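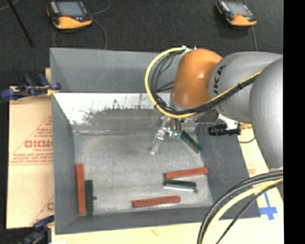

**23 Jul 2018 — Dye bench, Montecinos building**

Entry by O. Cisternas. Second reader: I. Alarcón.

Work continued on the walnut hull series for the Urkthorpe blanket reproduction. Skeins 139 and 140 were scoured in neutral soap, rinsed twice and placed in the alum bath at 9:15. The bath was held below a simmer for one hour. Both skeins were left to cool in the liquor.

The brown obtained on Friday remains too red when compared with the reference cutting under the north window. Mr. Alarcón attributes this to iron in the Dorkbridge water supply. I do not agree — iron should sadden the color and pull it away from red. The age of the hulls seems to me the more likely cause. They were gathered in November and stored damp.

Bath volume was reduced to 700 ml for the small trials. Hull liquor was strained through muslin before use, as the previous batch left specks in the wool.

Yarn lot 2714 from Mastutura is nearly finished. A replacement lot must be tested for twist and grease content before it enters the series. Please do not draw from it for other work.

Lightfastness strips: 41 hours of exposure to date. Strip C shows slight fading at the uncovered end. Strips A and B show no change.

To do:

- Repeat skein 138 with distilled water
- Label the muslin bags
- Return the gray scale to the cabinet after reading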